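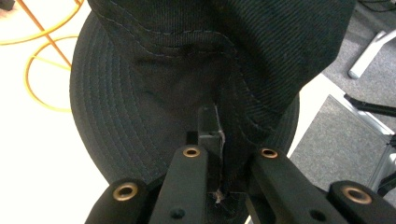

Soltwood dye bench, February, Sunday afternoon

Iron and oak gall day! I've wanted to get back to this since the Bangera samples came out so patchy, and the new batch is so much better that I ran out to the yard twice just to look at it in daylight.

Starting point: cotton twill offcuts, 448 g dry weight, scoured last night with soda ash and rinsed until the water ran clear. The scour took longer than planned (the Wallard cloth holds on to its sizing like mad) but I'm convinced it's half the battle. Last time I skipped the second rinse and got pale freckles everywhere.

Gall bath first. Ground galls, simmered 47 minutes, strained through muslin twice, cloth in while still warm and left for the morning. It comes out a sort of weak-tea beige. Then the iron bath, cooler, and this is the bit I love – the color jumps to gray almost before you've let go of the cloth. Stirred without stopping for the first ten minutes. Three dips, with a good airing on the line between each.

Dip one: mid gray, a little purple.
Dip two: slate, purple mostly gone.
Dip three: properly dark, close to the Brukgate reference swatch. Seams a shade lighter where the thread is polyester, as expected.

Swatch 151 is the best of the lot and is pinned in the book on the next page. Please don't wash it, I want it as the control.

Things to fix. The iron was still on the strong side and the cloth feels slightly harsh in the hand, so next time drop it by a quarter and add a fourth dip. Also the big enamel pot has a chip on the rim and I suspect it's been feeding extra iron into everything, including the madder. Use the stainless one!

Rub test on dry cloth was good, on damp cloth only fair. Light test strips are in the south window, half covered with foil. The rub machine at Brukgate is free next week and I've asked for 3,000 cycles on two pieces.

Still to do: label the gall jars, order more muslin, try a walnut bath under the iron.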